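Staff Forum – Operations and Workplace Change
Topic: Automated beverage service, Vustley site

ops_coordination
November 1, 2022
The Vustley office will continue the Zuneo automation program through the winter. Pantry attendants will move from serving to supervising the arm, with no reduction in paid hours. Please post comments on duties and training below.
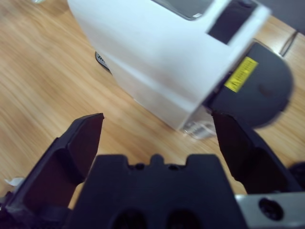 Supervision is still a job, and the notice should describe it as one. Attendants at Dovamitz have been asked to clear faults, wipe down surfaces and sign for safety checks, all at the old pay grade. A machine with a yellow warning label on its black cap requires someone trained to read that label and act on it. I request that the grade be reviewed.

pantry_rep_2

I do not agree that a review is needed yet. The site prepares 138 drinks on a busy day, and the attendants I speak with are glad to have less standing work. The training takes 45 minutes.

facilities_east

Less standing, yes – but also less contact with colleagues. Several attendants have said that talking with staff was the part of the day they valued. The program plan does not mention this.

records_desk 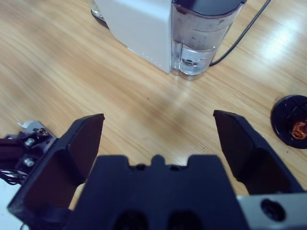

Who refills the water when the arm is running?
The attendant on shift does, after pausing the arm at the wall panel.

ops_coordination

Then refilling should be written into the duty list. At present it appears only in the Sârbu handover notes, and new attendants do not receive those.

pantry_rep_2

Agreed on that point. The duty list will be amended in November, and the grade question has been passed to Human Resources.

ops_coordination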